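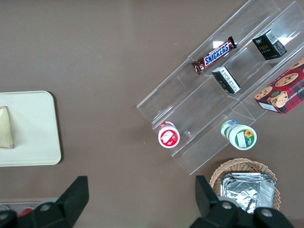
4.3 Setting up the wrist view for shelf picking

Complete this section after the arm has been homed and before you load any pick list. You need the Mirero console and a login with edit rights.

1. In the console, open Perception, then Sources, and select Wrist. The live view should open within 2 seconds. If it stays gray, go back to 4.1 and check the stream address.

2. Open the gripper fully. Both black fingers should show at the bottom of the view with a wide gap between them.

3. Click Draw Mask and trace each finger, including the screws near the base. Leave a small margin. Save the mask as "open".

Note: The mask applies to one gripper opening only. Repeat step 3 at half open and closed. Mirero fills in the positions between.

4. Set Exposure to Manual and start at 800. Lower it until the crinkled foil containers in the basket keep their ridges and do not turn into white patches.

5. Under Surfaces, click the brown tabletop in three separate places to fit the table plane.

6. Under Fixtures, add the tiered stand by hand. Choose Transparent, then enter the step height and depth for each tier. Do not use Auto Fit on clear acrylic. It follows the bright lines along the edges and places the shelves at the wrong height.

CAUTION: The planner treats any fixture you have not entered as free space. Check the stand model before you enable motion. Keep the speed limit on for the first run.

7. Click Detect. Boxes and bars lying at an angle, such as the Snickers bar, should get a rotated outline. Round containers with upright lids should get a circle. If a lid gets a rectangle, change its class to Cylinder.

8. Items that run past the border of the view are marked Partial. The planner will not grasp a Partial item. Move the wrist back and detect again, or leave the item for a later view.

9. Set Grasp Timeout to 2,000 ms for rigid boxes and 1,000 ms for wrapped bars.

10. Click Save Profile. Profiles saved before the Idahosa update have no tier data and must be made again.

If step 7 fails twice on the same item, export the log and send it to Kelechi Adebisi or Parveen Kakakhel with the profile name.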